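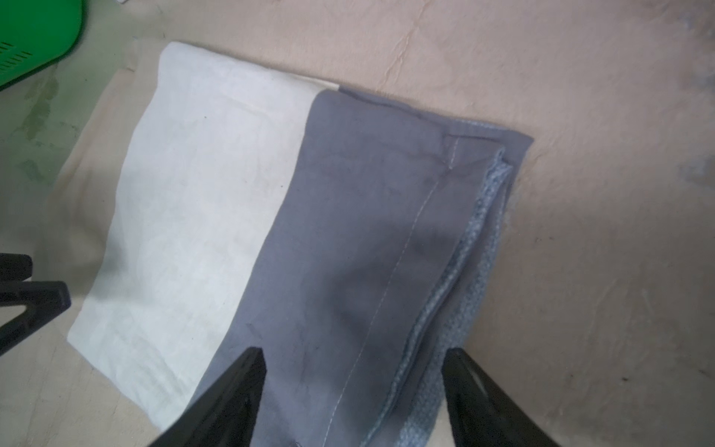 Dosteo FAQ

What is Dosteo?
It's the little planner I write for two-arm cloth folding. You feed it wrist camera views, it picks a grasp point and sends a path to the arms. I'm Gonzalo Lozano, and most of the code (and all of the weird variable names) is mine.

Does it work on clothes with more than one color?
Yes, and this used to be my biggest headache! The old edge finder, Alcaraz, saw a white panel next to a grey one and decided the garment ended right there. Pristico looks at the overlap between layers too, so a color change alone doesn't count as an edge anymore. Long seams can still fool it now and then. If you see grasps landing along a line of stitching, turn up seam_penalty a notch and try again.

How many examples do I need for a new garment?
I'd start with 48 and see how it folds. For thick stuff with waffle or knit texture I went up to 400 before I was happy.

My fingers show up in the wrist view. Should I mask them?
Please don't! Pristico was trained with the fingertips in view and it gets worse without them. If your fingertips have a different shape than mine, run the tip calibration first.

Why does the planner sit there before closing the grippers?
It waits for 4 matching grasp guesses in a row. You can lower that in the config, but I got a lot of pinched air when I did.

Can I use a plain brown or beige work surface?
Sure. Pale cloth on a pale surface is harder, so check the mask preview before you let the arms move. Creases and stains on the surface sometimes get picked up as fabric.

What's Evari, and do I need it?
Evari is the log viewer. You can skip it, but it lets you scrub through a fold and see every grasp guess. It keeps the last 1,000 runs and then starts deleting the oldest ones, so export anything you care about.

When is the next release?
May, if the new config format behaves.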